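Trinthorpe shops get new rules for the sidewalk

Shop owners in the center of Trinthorpe will have to follow new rules for everything they put outside their doors. The town council approved the rules last night after a discussion that lasted almost 3 hours. They will start in December.

The main change is about space. Until now, a shop could place a sign, a table or a rack of clothes on the sidewalk if it left "enough room" for people to walk. The old text did not say how much room is enough, and this caused many arguments between the shops and the town office. With the new rules, there must always be a free path of six feet between the objects and the curb. Signs must be taken inside at 10 in the evening.

"I asked for a number for many years, and now we have a number," said Marleny Carhuamaca, who owns a bakery on Quintero Street. "Before, one inspector told me my two tables were fine, and the next one told me to remove them. I could not plan anything."

The town received 51 written complaints about blocked sidewalks during the last year. Most of them came from Quintero Street and from the small streets behind the market. Parents with strollers wrote many of the letters, and several came from people who use a wheelchair and had to go down into the road to pass.

Council member Soledad Dunleavy, who presented the proposal, said that she walked the whole center with a measuring tape before she wrote the first version. She found places where the free path was less than three feet wide. In her opinion the shops did not do this with bad intention. Many of them added one object each season and did not notice how much space was lost.

Not everybody is satisfied. The owner of the Zilby shoe store told the council that his part of the street is narrow, and with a path of six feet he will lose the rack where he sells his cheaper shoes. He said this rack brings a large part of his sales in the summer. Two other shops on the same side of the street signed his letter. The council did not accept a general exception for narrow streets, but it agreed that a shop can ask for a personal permit. Each request will be studied separately, and the answer must come in 12 working days.

There was also a long discussion about money. The first version of the proposal had a yearly fee for every table. After protests from the cafés, the fee was removed from the text. A shop that breaks the rules will first receive a written warning, and only after the second warning it will have to pay a fine. The amount of the fine is not decided yet.
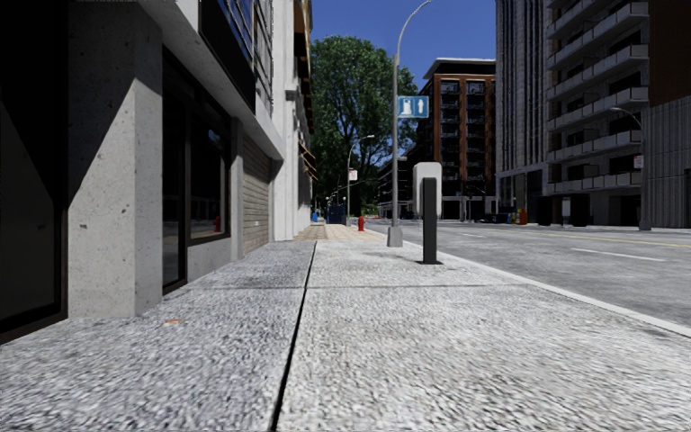

The rules are valid for all streets between the market and the train station, and also for the square in front of the library. Private courtyards are not included. Flower pots that are fixed to the wall can stay, as long as they do not hang lower than a person's head. Bicycle stands belong to the town and are treated in a different document, which the council wants to discuss in spring.

For the weekly market nothing changes. The sellers there already have marked places, and they pay for them through the market office.

Grallska, the café next to the library, has already moved its tables closer to the wall. The manager said the customers needed a few days to get used to it, and some of them complained that they have less sun in the morning. She plans to keep the new order anyway, so that she does not have to move everything again in winter.

The town office will send a letter to every shop with a simple drawing that shows how to measure the path. Owners who are not sure about their own place can ask for a free visit before the rules start. Requests for a visit can be made by phone or at the front desk of the town hall, which is open until 3 in the afternoon. The full text of the rules can also be read there.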